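Visit to the student robotics club at Kondalik
Sep 8, 2020

I went to the open evening of the robotics club with my colleague Preben Kirkegaard. The club has 2 rooms in the old Adilow building, and the students build almost everything there. Védís Steinarsdóttir, who leads the group, met us at the door and took us directly to the card project. The task is sorting: small cards and their holders must be handled by two arms that share one table.

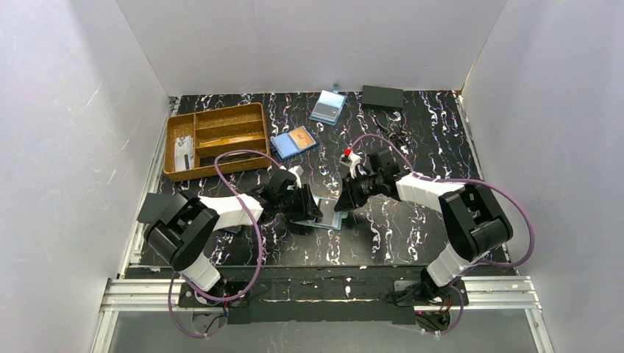
How long does a student need before working with the arms alone?
Most of them need one term, and the first weeks are only for safety and for slow movements.

Ilir Kelmendi is in his second year and he writes the motion code. He told me that thin things are the most difficult, because the fingers must come very near to the table. His log had 432 attempts since January — he keeps also the bad ones, and I liked this. The holders on the table are of different colors, blue and green among them, and the brown tray stands at the back.
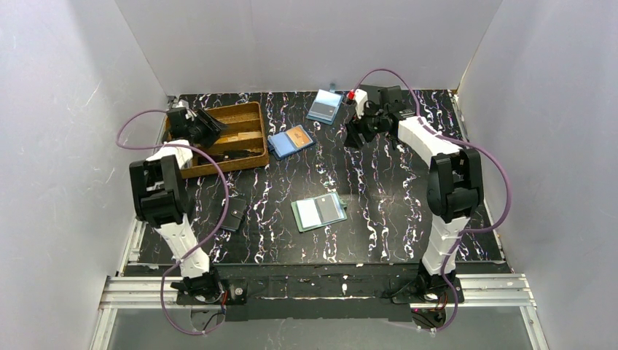 The competition and how to visit

In January the team will go to the Endex student cup, where 101 teams are registered. Hafþór Briem showed us the travel budget, which is 3,000 euros and must also pay for the transport box. Visitors are welcome at the next open evening, but please write to the club before you come.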